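Hye-jin Yeon on wheels, bearings and staying small

Monday, January 10, 2022

Hye-jin Yeon stopped competing in street skateboarding after a second ankle operation and went into the supply side of the sport. Her company, Comano, makes urethane wheels and sells them to shops. It has 6 employees and one product line, the Uris, in four diameters and two hardnesses.

We spoke in October, shortly after the second casting line had been commissioned. Yeon prefers to talk about process, and most of the conversation stayed there.

"A wheel is a poured part that gets cut to shape," she said. "The chemistry is bought in. What we control is temperature, mixing time and how long it cures before it goes on the lathe. If one of those drifts, the hardness drifts, and a rider will feel two points of difference."

The first Uris batch was 744 wheels. A quarter were scrapped for air bubbles near the core. Yeon kept the rejects and sectioned them by hand to find where the air was getting in, which turned out to be a worn seal on the mixing head. The present batch size is 1,513, set by the volume of the curing oven.

Her competition record gets little space in the company's sales material. She finished in the top ten at national level twice and regards this as of limited commercial use. "Shops ask about margin and delivery dates. One buyer knew my name, and he still wanted thirty days to pay."

Comano does not pay riders a salary. It supplies wheels to a small group in exchange for wear reports, filled in on a standard sheet: surface, hours, rider weight, diameter before and after. Flat spots are measured with a dial gauge. Yeon said the reports had changed the edge profile twice and the core once.

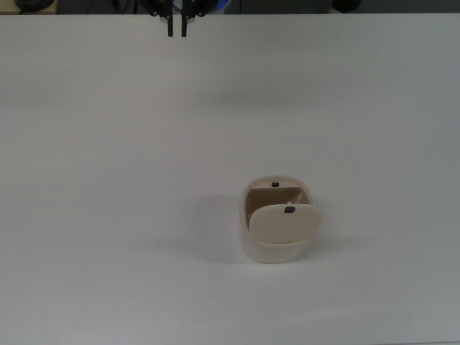 The bearings are a separate matter. Comano buys them from Stumex, packs them with its own wheels and takes a thin margin on the set. Yeon has looked at making them and decided against it. "The tolerances are a different trade. I would need grinding equipment that costs more than the building."

An offer to buy the company came from Tang, a larger board maker, the year before last. She read the terms and declined. The sticking point was a clause moving the casting work to a contract plant within twelve months. "I asked who would check hardness there. The answer was a certificate from the supplier."

Orders for the quarter stood at 1,694 sets when we met. Yeon expects the next change to be a softer wheel for rough pavements, and has test pours under way. The difficulty is rebound, which falls as the compound gets softer and makes the wheel slow. She has no launch date and has told the shops so.

She still skates, mostly on prototypes, and fills in the same sheet as everyone else.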